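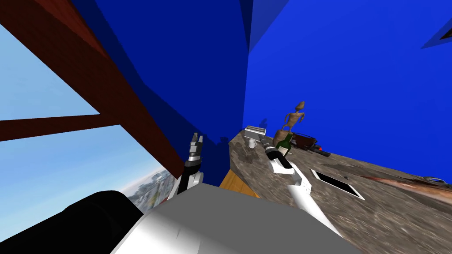
Wine bottle on a kitchen countertop (computer rendering)

The Talk (dating)

The Talk, also called the DTR (for "define the relationship"), the "what are we" conversation, or in my old dorm just "doing it," is the conversation in which two people who have been seeing each other decide what to call it. It usually comes after the talking stage and before anybody gets introduced to a parent. I've had six of these in my life, two of them with the same person, so I'm writing this entry with some confidence and a few bruises.

It shouldn't be confused with the other Talk, the one your mom gives you in the car. See also: Breakup, Exclusivity, Situationship.

Contents
1 Name
2 When it happens
3 Who starts it
4 Where it happens
5 Common forms
6 Possible outcomes
7 The Talk over text
8 After the Talk
9 See also

Name

"DTR" is the term most people my age learned first, and I learned it from my roommate Naa Dankwa, who used it as a verb ("did you guys DTR yet?"). My older cousins said "going steady" with a straight face, or they said "making it official," and that one is still around. People who hate the abbreviation tend to say "having the conversation," in a voice that makes it sound like a medical appointment.

In Prernumley, where I grew up, there wasn't really a word for it. You showed up at the same football game twice with the same person and the town made the decision for you. I didn't know you were supposed to talk about it until I got to college and somebody asked me what I was looking for, and I said "like, in general?"

When it happens

There's no fixed time. Some couples have it on the second date and some have been sharing a phone plan for a year before it comes up. The advice columns like to give a number of dates, and I've never met anyone who was keeping track.

What usually brings it on is some outside event. The common ones are:

Holidays, especially the ones with gifts. How much do you spend on a person who might be your boyfriend? (I bought socks. Nice socks!)

A wedding invitation with a plus one.

Somebody moving, graduating, or going home for the summer.

Seeing that the other person's dating profile is still up, or getting a screenshot of it from a friend who thought you should know.

A third person asking. This is the one that got me the first time. A waitress said "are you two celebrating something?" and we both looked at the bread for a really long time.

September is a busy month for it on campuses. Everybody comes back from the summer with something unresolved, and the laundry room in my building was so full of these conversations that I started washing my clothes at Akness, the coin laundry next to the bus stop, so I wouldn't have to stand there with a basket pretending I couldn't hear.

Who starts it

The old rule said it was the man's job, and I know women who still wait for him to do it. I don't love that rule. In my own case I started four of them, and the two I didn't start were the two I remember as being easier, so maybe I'm just bad at openings.

The person who starts it is often assumed to be the one who cares more. I used to believe this and it kept me quiet for most of a year with a very nice guy who, I found out later, was also keeping quiet. Now I think it mostly shows which of you has less patience. I have none.

Where it happens

Parked cars are the classic setting. You're both facing forward, the engine is off, and one of you already has a hand on the door. I'd put kitchens next. There's always something to do with your hands in a kitchen, and you can open the fridge and look into it when you need a minute.

Restaurants are a mistake in my experience, at least before the food comes. If it goes badly you still have to wait for the check. Walks are good if your shoes are good. Tamás Kozma, who was my lab partner and then my friend and is a far calmer person than me, had his on a ski lift, which meant neither of them could leave, and he recommends it to everyone. They're still together, so I can't argue.

I had my worst one at Putent, a bowling alley, between frames. He said "I'm not really thinking about labels right now" and then it was my turn. I bowled a 20 in that game. Not in the frame, in the game.

Common forms

The direct question. "Are we together?" It's short and scary, and it's the one I'd use now.

The hypothetical. "If somebody asked me if I was single, what would I say?" Very popular. It lets you pretend you're only curious about grammar.

The story about a friend. You describe a friend whose situation matches yours in every detail and ask what they think she should do. Everybody sees through this one, and they usually answer anyway.

The accidental label. You call the person your girlfriend or boyfriend in front of someone else and then wait — sometimes for a whole party — to see if it comes up on the way home. Naa did this to her now-husband at a Kwofie concert (the band, a local one, they've since broken up), and he just said "hi, I'm the boyfriend" and shook the other person's hand. I've been jealous of that for years.

The ultimatum. This is where it stops being a talk. I did it once. I had notes on my phone, I read from them, and he asked if he could have a copy. I'm still not sure if that was sweet or awful.

Possible outcomes

You agree, and you're together. People forget this is the most ordinary result. You both feel silly for being so nervous and somebody orders a pizza.

You agree that you're not. It stings, and you'll probably delete a playlist, and then you get your evenings back. Two of mine ended this way, and I'm friendly with both of them now.

You don't agree. One person wants it and the other one doesn't, and everybody is very kind, and it's horrible. There isn't much to add to that.

You leave with less information than you came with. This is the famous "let's just see where it goes," and I've both heard it and said it. When I said it, I meant no. I wish I'd said no! He waited around through a whole spring for me to see where it went, and I let him, and I'm not proud of it.

There's also the second Talk, held with someone you've already had a first one with. I've done that. The first time, we decided we were too busy, and the second time, two years later in the same apartment complex, we decided we'd been idiots. We lasted eight more months. It was a good eight months, and he taught me to drive stick.

The Talk over text

Opinions are split. The case against is that you can't hear a tone of voice and you can see the typing dots, which come and go and take years off your life. The case for is that some people think better in writing, and shy people especially might never get it out any other way.

I used to be firmly against it. Then a girl in my building showed me the one her boyfriend had sent, a long message with paragraphs and everything, dated 03/10/2016, which she'd printed out and kept in a cookbook. It was so clear and so kind that I had to sit down on the stairs. So now I'd say texting is fine if it's long. If it's one line and it ends in "lol," call the person.

Voice messages are somewhere in between. You can't skim them, and if you're like me you'll play it in the grocery store by mistake with the volume up.

After the Talk

The first couple of days can be strange even when it went well. You've been careful around each other for so long that it takes a while to quit. My current boyfriend and I were weirdly formal for a week, thanking each other for everything, and then he got a stomach bug at my place and that took care of it.

Some people announce it online. Some tell their mothers first. I called Naa, who already knew, because he'd called her that morning to ask if she thought I'd say yes.

Friends will say they saw it coming. Let them.

See also

Going steady
Long-distance relationship
Meeting the parents
Plus one
Situationship
Talking stage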